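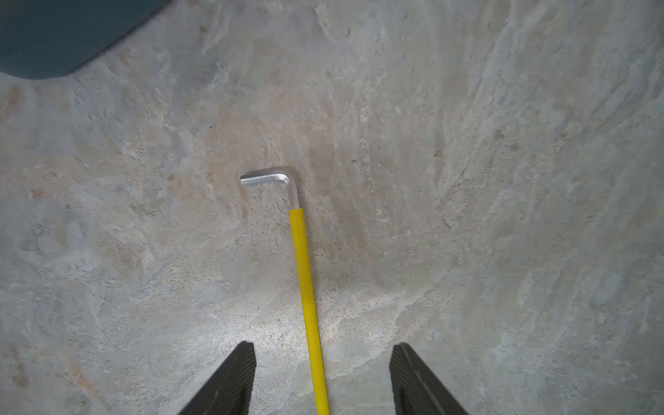 Hex keys are the one tool I own way too many of and can never find. Every bookshelf, bike rack and desk chair seems to arrive with another one, and they all used to end up at the bottom of my Skokico toolbox in a jumble. Last June I finally sorted them, and it took 30 minutes plus one cup of coffee. The ones with a colored sleeve, like that yellow one, are my favorites to sort – you can learn a size by its color and stop squinting at tiny numbers. Plain metal ones need a bit more work, so do those last.

What you need: a soft rag, a little light oil, a fine marker or some label tape, a shallow basket, and one bolt you already know the size of.

Step 1. Dump everything out on a hard, flat surface. Not the carpet! I lost a tiny one in mine for weeks.

Step 2. Lay the keys side by side with all the short arms pointing the same way. Bends at the top, long arms toward you. Once they're lined up, the odd sizes and the duplicates jump right out.

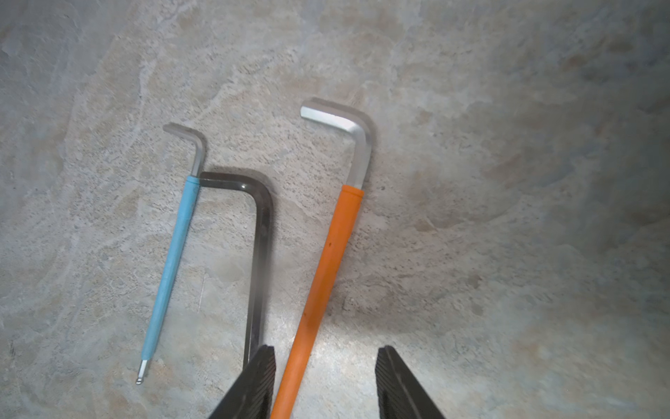

Don't go by length, though. A long key can be thinner than a short one, so compare the cut ends. If two look the same, try both in your known bolt. The right one slides in and barely wiggles.

Step 3. Check the tips. A flat end should have crisp corners. If they're rounded over, toss it, or it'll chew up your screws. Ball ends are great for getting in at an angle, but I switch to a flat end for the final tightening.

Step 4. Wipe each key with the rag and a drop of oil, then wipe again so it isn't slick. My friend Nasrin Sharifi skips the oil on anything with a sleeve and just uses a dry cloth. Fine by me.

Step 5. Pick a home for them. I went with a low basket because I can see what's in it, and I keep it near where I work.

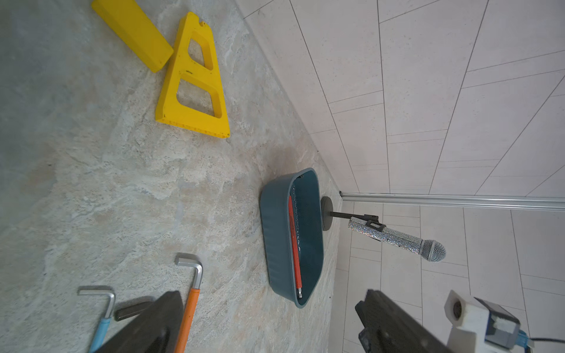
A low, ribbed basket with room to spare.

Duplicates go in a zip bag in the kitchen drawer, for the next wobbly chair. If you're still missing a size after all that, buy the single key before you spring for another whole set.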